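Choosing Archive Boxes for a Small Office

Readers of this blog have asked several times which storage boxes are suitable for paper records that must be kept for a number of years. The following notes set out the practice adopted in our office, together with remarks on the products presently in use. They are offered in a personal capacity and reflect only the experience of one records department.

Capacity and weight

The standard box in our stockroom is the Galtura foolscap archive box, supplied flat in packs of 40. Each box accepts 4 lever arch files or an equivalent quantity of loose folders. Larger formats are available, but staff are asked not to order them. A full transfer case of the larger size is difficult to lift from an upper shelf, and the handholes tend to tear once the box has been moved a few times.

Boxes should be filled to the point where the contents stand upright without support. Overfilled boxes bow at the sides and will not sit squarely on the shelf. Underfilled boxes allow the papers to slump, and the lower edges curl within a year or two.

Board and closure

The Galtura box is made from double-walled board with a hinged lid. We also hold a smaller stock of the Tullix box, which has a separate lift-off lid. The separate lid is convenient where records are consulted often, as the box can be opened on the shelf. It is less satisfactory in transit, and any Tullix box leaving the building is to be tied with cotton tape in both directions.

Adhesive tape should not be used on either type. It lifts the surface of the board when removed and leaves a residue which collects dust.

Labels

Labels are printed on Zeman white permanent labels, 2 to a sheet, and are placed on the short end of the box. Each label carries the department, the contents, the range of dates covered and the review date. Abbreviations are to be avoided. My colleague Arne Kramer reviewed our older holdings in March and found more than 80 boxes marked only with initials, several of them belonging to employees who had retired. The contents had to be established by opening every box.

Handwritten amendments are acceptable provided that they are made in permanent black ink. The Darkament fine marker has given good service and has not faded on boxes stored near the window. 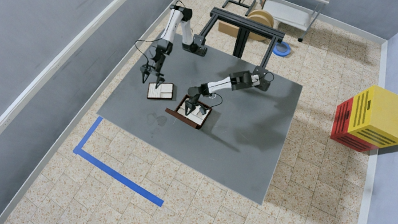 Shelving and review

Boxes are shelved with the labeled end facing the aisle and are stacked no more than two high. The bottom shelf is left clear of the floor by the width of a hand. New boxes are entered in the register before they are shelved, and the shelf number is written in the register in pencil, as locations change more often than contents.

The register is checked on the last Friday of the quarter. Boxes that have passed their review date are returned to the originating department with a disposal form. If no reply has been received by the next check, the form is sent again to the head of that department.

A note on suspension files and their fittings is in preparation. Correspondence regarding the present note may be left in the comments.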